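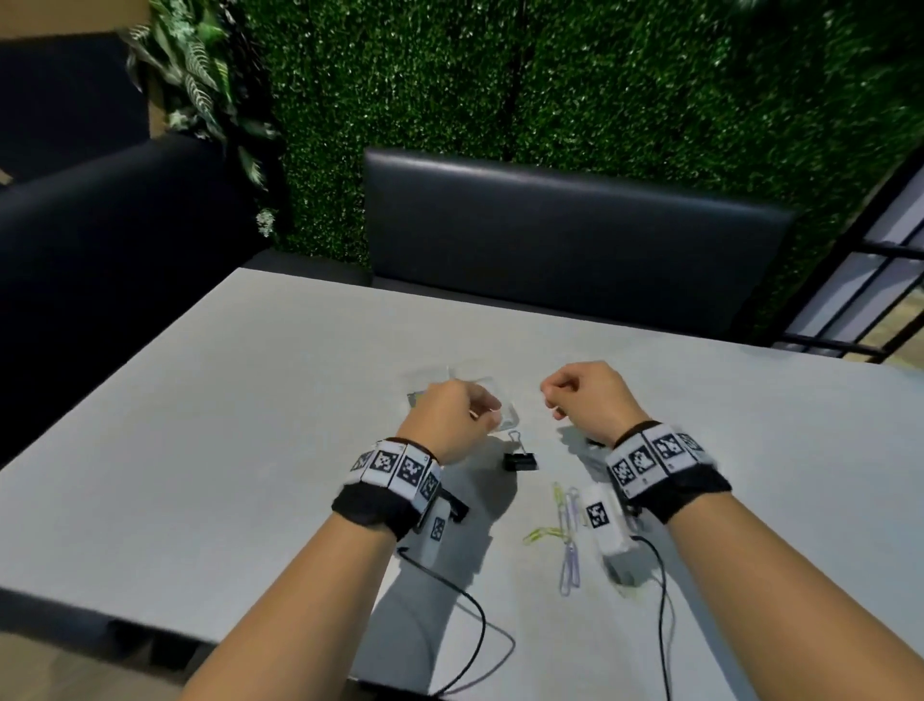
Gudurton, November

Supply table check – stationery corner, Room 237

OK, my turn again! I went through the list before lunch and typed my comments in as I went, so excuse the rambling.

Tabletop clean, no sticky patches – OK. Light gray shows every smudge, so I gave it another wipe afterward anyway.

Paper clips – needs work. The pale yellow and lavender ones were in one big tangle (pretty, but still a tangle). Please pull out any that are bent open and toss them. I stabbed my thumb on one last month and I'm still mad about it.

Binder clips – OK. Squeeze the handles and check the spring before a clip goes back. If it snaps shut crooked, it goes in the metal bin.

Small plastic bags – OK, but check the corners for splits. Clips find every hole!

Cords and cables – keep them clear of the table edge and off the floor where people walk.

Table legs – one wobbles a little. I tightened it, and Arūnas Jankauskaitė has the good wrench if it comes loose again.

Lamp – not tested, bulb on order.

Time taken: some 90 minutes, mostly untangling. Two items still open, the clips and the lamp. Next check goes to whoever has the Zokuna key.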